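Category: Public Memory / Campaigns

3.2 Reach of the Rilora remembrance drive

The drive ran in October in Bresness and asked schools to mark the 1877 dock strike with a minute of quiet and a reading. Posters first, then short posts. Of the 28 schools invited, 16 took part — mostly the older ones near the harbour. Response from parents was thin, and we did not follow it up.

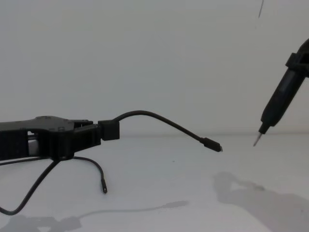
Figure 2. Black cable held at its connector block, plug end hanging free.

CIVIC HOLIDAYS

Survey forms went to 600 residents. Many knew the date as a day off, fewer knew why. Younger people named the posters more often then the posts, which we hadn't expected. Latuheru used the same wording a year later with no school readings, so the two are hard to compare. Colour of the posters was not tested. Wording of item four was changed partway thru — see limits, below.

12 shares | 3 comments

Related
Street names and memory in Latuheru
Estiditz: who comes to the parade?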